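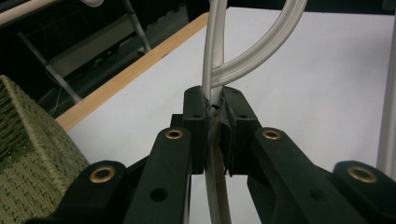 Reviews / Books & Games

Castetti: a diplomacy game that ate my whole winter

I've been looking for a decent foreign policy board game for years, and most of what I tried was either a war game wearing a suit or a trivia quiz with flags on it. Castetti is neither, and I love it! It's a negotiation game for up to six people, designed by Kai Dreßler and put out by Meinecke, and my group has had it on the table almost every week since my copy came.

You each run a small country on an invented sea. There's a summit every round, and at the summit you talk, trade, promise, sign things and (quite often) leave early in a huff. Nothing gets settled by dice. There are no armies either, only a "pressure" track that goes up when your neighbors are unhappy with you, and when it gets to the top your government falls and you come back as the opposition, with new goals and a pretty good memory of who did that to you.

The treaty cards are the best part. Every treaty has a public clause and a sealed clause, and the sealed one only comes out if somebody breaks the deal. So you can sit across from a player who has just shaken hands on fishing rights with everyone and still wonder what on earth they put in the envelope. In our second game I agreed to host a naval base in exchange for grain, got very pleased with myself, and then found the grain had been promised to Katstead two rounds before. I had to stand up at the summit and explain this to my own voters — the game really does make you give a short speech — and I lost the election by a single token.

The countries feel different from one another, too. Virnomham is rich and landlocked and has to be nice to everybody. Katstead has the port and behaves like it. The island republic gets a veto it can use only once, and watching a good player wave that veto around for a whole evening without spending it is a treat. I haven't warmed to the northern federation yet. Its coalition rules take up most of a page, and the payoff seems small, although my brother-in-law swears by it and has the wins to back him up.
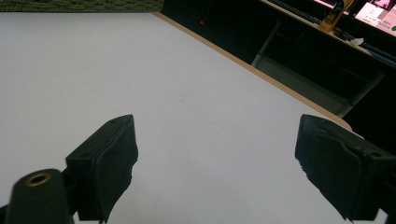
Rules and setup

The rulebook is 21 pages, and it reads well apart from the sanctions chapter. Go over that one before your guests arrive. The examples are long, but they follow the same crisis from start to finish, which helped me a lot, and there's a one-page summary at the back that we copied for every seat.

Plan on a full evening. The short version cuts the election round and gets you home earlier, but the elections are where the shouting is, so I'd only use it for teaching. The two-player variant works better than I expected. You each take a bloc of countries and the rest are handled by a deck of "statements," some of them very funny in that stiff press office way ("We note the remarks and will study them").

A few small gripes. The pressure markers slide if anyone bumps the table, and we now use coins. The sealed envelopes wear out with use, and I'd gladly have paid extra for a second set. The map colors for Virnomham and its eastern neighbor are also too close under a warm lamp.

Who should get it

If your friends like to talk, bargain and hold a grudge until dessert, get this. If they prefer quiet planning, play it once at someone else's house first. I'm already reading up on the expansion, which adds a news agency as a playable side, and I've called dibs.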